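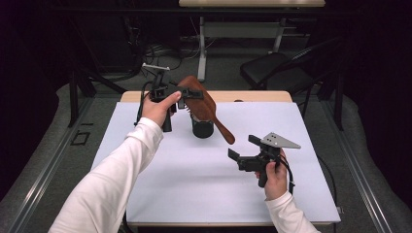

Rutura Hand-Held Grippers: Build Notes and Data Card

Summary

Rutura is a pair of hand-held grippers, one for each hand, built in the shared workshop at Dadham. The repository holds the drawings, the wiring notes and a small set of recordings made while handling household objects. The maintainer is Liesl Wyss. The present text describes the release of September 2024.

Status

The mechanical design is considered stable. The software for aligning the left and right recordings remains under revision, and the file layout may change before the next release, planned for December.

Hardware

Each unit consists of a housing, a trigger handle and two black fingers. The left and right units are not identical. The left carries a small flat plate on a thin upright bracket; the right carries a triangular metal plate with small round holes, mounted on top. Plates should not be exchanged between units, as the offsets stored in the calibration file apply to one side only.

Both units are cabled. Builders are asked to leave enough slack for the wrist to turn fully – a short cable pulls on the connector and introduces drift in the finger reading.

The trigger linkage follows the Szűcs pattern, with a longer return spring. Springs from the first batch softened after up to 2000 closures and have been replaced in the current parts list.

Work surface

Recordings are made at a table covered with a large sheet of white paper. The sheet should be changed when it is creased or marked. Operators wear white long sleeves.

Tasks

Two tasks are included in this release.

Brush and cup: a wooden brush with a rounded, paddle-shaped head is handled together with a black cylindrical cup. The brush may lean against the rim or rest partly inside.

Cloth: a folded cloth is opened and folded again with both units.

Recording format

Sessions are stored in the Movetti log format at 30 samples per second. Each folder contains the finger opening for both sides, the calibration file in use and a plain text note by the operator. Failed attempts are retained and marked as such in the note.

Known limitations

All operators to date are right-handed. Finger opening is unreliable in the last few millimetres of closure. The cup is light and tips easily, and a number of sessions end early for that reason.

Use and contributions

The drawings and recordings may be used for private study and teaching. Changes to the drawings should be submitted with a measured test piece – proposals without measurements will be returned to the sender. Questions concerning the calibration file should be addressed to the maintainer through the Dadham workshop.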